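協働ロボット掲示板 > 安全・運用ルール > ケーブルの取り回し、みんなの基準は?

kuroneji_5
客室整備の自動化チームで社内ルールを書き直し中です!今の案は「可動域内の余長は結束、束ねる間隔は14cm以内、始業前に手で全軸を動かして引っかかりを確認」。Drollumの手順書を下敷きにしたんですが、これがよくできていて読むだけで楽しい(笑)

mentsuyu
いいですね。ただ間隔を数字で縛るのは反対かな。関節の近くは詰めすぎると逆に突っ張りますよ。写真あります?

kuroneji_5
どうぞ!ベッド脇のテーブルでの作業です。 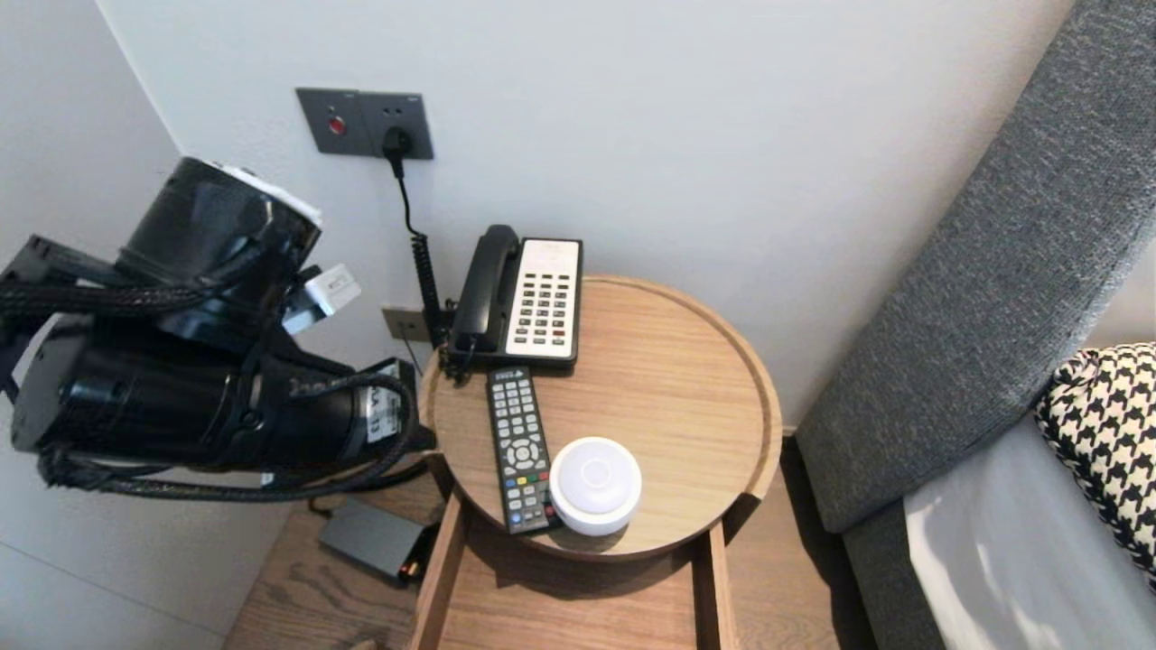
アームの編組ケーブルはハウジングの下でたるませてあります。テーブルには電話機とリモコン、引き出しは開いた状態。

haiiro_gear
うちなら電話のカールコードも点検表に入れます。ロボット側の線ばかり見て、部屋側の線を忘れがちなので。壁際の床の細いケーブルも同じ扱いで。

mentsuyu
haiiro_gearさんに賛成。あと引き出しは「開けたら閉めるまでが1動作」と書いておくと、途中停止のときの判断が楽です。

raptis_user
そこは異論あり。途中停止したら開いたまま人が確認、のほうが安全では?自動で閉めに行くのは怖い。Raptisの現場では復帰前に2人で見る決まりです。

mentsuyu
あ、復帰時の話なら同意です。書き方が悪かった。

kuroneji_5
どっちも入れます!間隔の数字は「関節付近を除く」に変更、部屋側のコードの欄も追加。土曜に改訂版を貼るので、また突っ込んでください!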